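Ticket 800: Washer walks forward on spin, error at end of cycle
Site: Branasska, ground floor laundry
Opened by: Kaede Imai
Assigned to: Yasuo Oda
Status: Monitoring

1. Reported problem

The front loader moves during the final spin. By the end of a full cotton cycle it has come forward 86 mm from its mark and the display shows the unbalanced load code. Clothes come out heavier than they should. Started in August, after the machine was pulled out to replace the drain hose. -- Kaede

2. First checks

Transit bolts are out, all four caps fitted. Drain filter had lint and one coin in it, cleaned. Hose not kinked. Ran an empty rinse and spin: no code, but the cabinet rocked when I pushed on the right front corner. So at least one foot is not carrying weight.

3. Feet

Right front foot was short and its lock nut had never been tightened. Brought it down until the level read flat left to right, then front to back, and ran the nut up against the cabinet with a 17 wrench. The other three nuts took a quarter turn each. Rocking is gone on all corners.

4. Test with a mixed load

Asked Kaede for a normal load, no single heavy items. Full spin, machine stayed on its mark. No code. 73 minutes start to finish.

5. Test with a small load

Kaede says the code came up most often with small washes, usually one or two sports tops, so I wanted that tried as well. She put the red one with the white stripes in the basket in front of the machine for it.
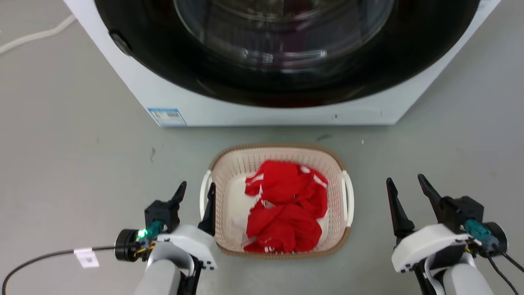 6. Result of small load

Machine did not move. The drum made several attempts to spread the load before it went up to speed, and the code came up once. Added two towels and repeated: straight to full spin. I put that down to the load. One garment on its own bunches up on one side of the drum.

7. Advice to user

Wash small items with a couple of towels, or pick the lower spin speed. Keep the basket clear of the door while the machine is running. If it moves again, stop the cycle and write down the code before switching off -- it clears when the power goes.

8. Follow-up

Kaede to run it as usual and report back here. If the feet hold, I will close this. If not, I will order the Noveo rubber pads, 110 mm size. -- Yasuo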